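How to wash a cotton cellular blanket without wrecking it

Quick one, got asked twice in August so writing it up properly. Works for any open-weave cotton blanket, the kind with all the little holes. Not wool. Wool is a different page.

What you need
Washer, mild liquid detergent, white vinegar, somewhere flat or a wide rack to dry. No fabric softener. No bleach, even on white.

Before it goes in
Shake it outside. Check the edges for pulled loops and tuck them back through with a crochet hook — don't snip, ever. One snipped loop and you get a run. Stains get a dab of detergent and 10 minutes, then rinse from the back.

The wash
Cool or warm, 40 C tops if your machine shows celsius. Gentle cycle. Wash it alone, or with plain pillowcases. Nothing with zippers or hooks, they catch in the holes and thats the end of it. Half the detergent you think you need. Vinegar in the softener drawer, 2 tablespoons.

Low spin. Take it out as soon as it stops or the creases set.

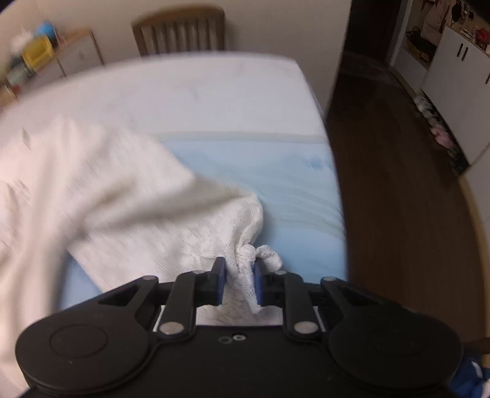
Drying is where most people go wrong. Hang one of these over a single line and the water weight drags it long and skinny, and it stays that way. Flat is best, or spread across two or three bars of a rack. Pull it square while damp, sides first and then top and bottom. And when you lift it, get a good handful from each side. One bunched-up corner, like the white one being picked up over the blue sheet, is fine for a dry blanket on a bed, but do that with a wet one and you get a long pointy corner that never goes back.

Dryer? If you must. Low heat, 27 minutes in mine, then finish it flat. Yours will be different so check early. Expect some shrinkage the first time.

If it already stretched
Wet it again, cool water, low spin, lay it out and push it back into shape with your hands. Halfdan Vestergaard emailed to say he pins his to an old foam mat. Rustproof pins only. Tried it, good tip.

If it went stiff
Too much soap. Run it again with no detergent, just the vinegar, extra rinse. Sometimes takes two goes.

Storing
Bone dry first. Fold loose, cotton bag or an old pillowcase, not plastic. Refold it along differnt lines every couple months so it doesn't crease in one place.

Will add the wool page when I get to it. Jasmina Halilović, I have your question about fringes — that goes in there too.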